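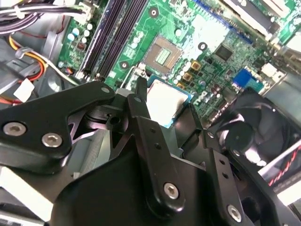
Octubre | Por Etenesh Adugna

Abrimos hilo con las condiciones de acceso al faro de Dradlow y a la travesía en barco hasta el islote para la temporada de otoño. Rogamos su lectura completa antes de formalizar la reserva.

El faro y el islote se visitan con una única entrada combinada. Incluye el trayecto de ida y vuelta desde el muelle de Rellik, la subida a la linterna y el acceso a la antigua vivienda de los fareros.

La entrada es nominal y tiene hora fija de embarque. La hora que figura en ella es la de salida del barco, no la de presentación en taquilla. Se ruega acudir al muelle con la antelación suficiente para pasar el control.

Primer embarque, a las 11 h. El horario del último varía según la marea y se publica cada tarde en el tablón del muelle y en este mismo perfil.

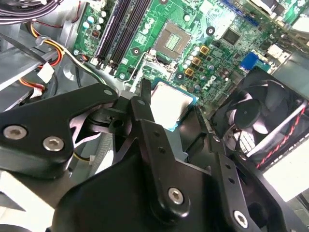
Etenesh Adugna
Responsable de Atención al Visitante, Consorcio del Faro de Dradlow

Cambios de hora: se admiten sin coste hasta 48 horas antes del embarque, siempre que queden plazas en el nuevo turno. Pasado ese plazo, la entrada no admite cambio ni devolución, salvo suspensión del servicio por nuestra parte.

Suspensiones por mal tiempo: la decisión corresponde al patrón de la embarcación y se comunica por correo electrónico a la dirección facilitada en la compra. El visitante podrá elegir entre nueva fecha o reembolso íntegro — en ningún caso será necesario desplazarse a taquilla para solicitarlo.

Los menores de cinco años viajan gratis, pero necesitan billete. Debe solicitarse junto con el de los adultos. Por normativa marítima no podemos embarcar a ningún pasajero que no figure en la lista, tampoco en brazos.

La subida a la linterna se realiza por la escalera original, sin ascensor ni descansillos amplios. Las personas que prefieran no subir pueden permanecer en la vivienda de los fareros, cuya planta baja es accesible. La tarifa es la misma.

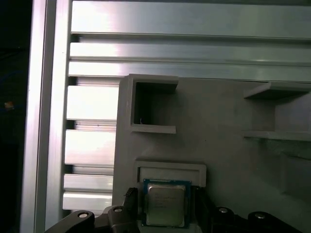

Grupos escolares y asociaciones: la solicitud se tramita por formulario y la confirma la coordinadora de visitas, Tamara Olteanu. Hasta recibir esa confirmación por escrito, la reserva no se considera firme.

Las visitas guiadas en grupo se ofrecen en castellano y en inglés. Para otros idiomas, el grupo puede acudir con guía propio, que deberá acreditarse en el embarque y no abona entrada.

Hemos recibido consultas sobre el bono Clutora. Es válido para el faro y para la travesía, pero no reserva plaza. Sus titulares deben elegir turno en la web e introducir el número del bono en el último paso.

El bono no cubre la exposición temporal de la Sala Dalsgaard, situada en el edificio del muelle. La entrada a esa sala se adquiere aparte y puede visitarse antes o después de la travesía.

Para las jornadas de puertas abiertas ponemos a disposición del público 893 plazas gratuitas. Se asignan por orden de solicitud, con un máximo de cinco por persona. No se guardan plazas por teléfono.

Equipaje: no se admiten maletas ni bicicletas a bordo. Los carritos infantiles plegables viajan en cubierta y se quedan en la consigna del islote durante la subida.

Los perros guía y de asistencia pueden acceder a todo el recorrido. El resto de animales, únicamente a la cubierta exterior del barco y al sendero del islote, con correa.

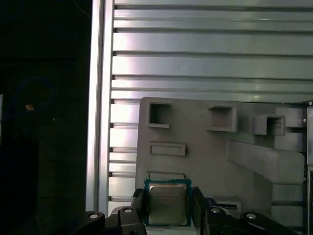
Chip procesador sujeto entre los dos dedos de una pinza.

Las consultas sobre reservas ya efectuadas se atienden por correo electrónico, indicando el localizador. Por razones de protección de datos no podemos facilitar información sobre una compra en respuestas públicas.

Comentarios

marisa_lv: Buenas tardes. Si compro hoy y un acompañante no puede venir, ¿se puede cambiar el nombre?

Consorcio del Faro de Dradlow: Buenas tardes. Sí, dentro del mismo plazo previsto para los cambios de hora y desde el enlace del correo de confirmación.

Joan P.: Fuimos el año pasado y la vivienda de los fareros mereció mucho la pena. Lleven chaqueta, que arriba sopla.

tere.caminante: ¿Hay cafetería en el islote o solo en el muelle?

Contacto: Atención al Visitante, muelle de Rellik | © Consorcio del Faro de Dradlow | Volver arriba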